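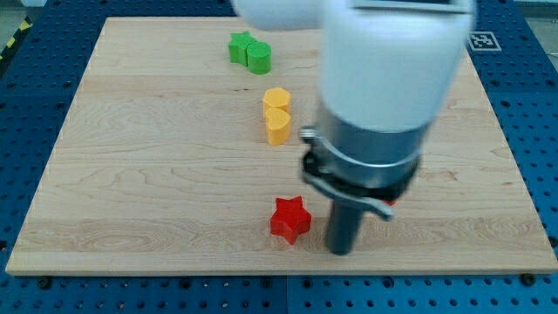
Moisture content before glue-up

I bought a pin meter in May and have used it on every board since. The maple I get from the yard in Argate is sold as kiln dried, and the last stack read 7 percent on the faces. The ends read 3 points higher. It had been standing on a concrete floor.

A flat panel needs boards that agree with each other more than it needs any particular number. I now hold everything within 2 points before jointing. Boards that miss go back on stickers in the shop, with a fan on low, and get measured again the following week.

Pin readings depend on species and temperature. My meter is calibrated for Douglas fir, so I apply the maple correction from the chart in the manual. Skipping it moves the result enough to matter.

Elfriede Nolte wrote to ask whether I seal the ends. Yes, with wax emulsion, one heavy coat, on anything that will sit longer than a month. I trim it off before the final crosscut. Next I want to compare the pins against oven-dried offcuts.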